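Last updated: November 13, 2023
Reading time: 2 minutes
By Annelies Rüegg

Handout 4: Demonstration Visit to the Pelden Workshop

Students attending the visit should read these notes beforehand and bring a printed copy. The demonstration lasts 90 minutes and is led by Farah Pattinasarany, with Aisyah Kusuma at the operator station. The group is limited to 24.

The subject is robotic handling inside an opened computer chassis. Pelden selected this work for teaching because the parts are small, the clearances are narrow, and a careless approach can bend contacts that cannot be repaired. Since July the workshop has logged 276 supervised trials on processor sockets.

Please observe the following during the visit:

Remain behind the yellow line while the arm is powered.
Hold questions until the operator has called a stop.
Do not touch any board, even one marked as scrap.

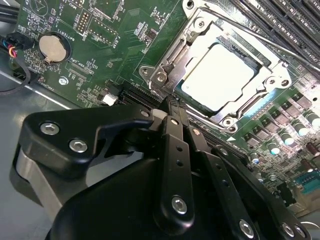 Approach direction is the main topic of the second half. A gripper that descends beside a socket must clear the hardware around it before the fingers can do any useful work. At this socket the retention frame is raised over the processor, a curved lever arm bends down on one side, and the memory slots stand close by -- students should consider which of these limits the path of the fingers most, and why.

A one-page answer is due at the next lecture. Submit it to Yolanda Cuadros, who will also take requests for a second visit.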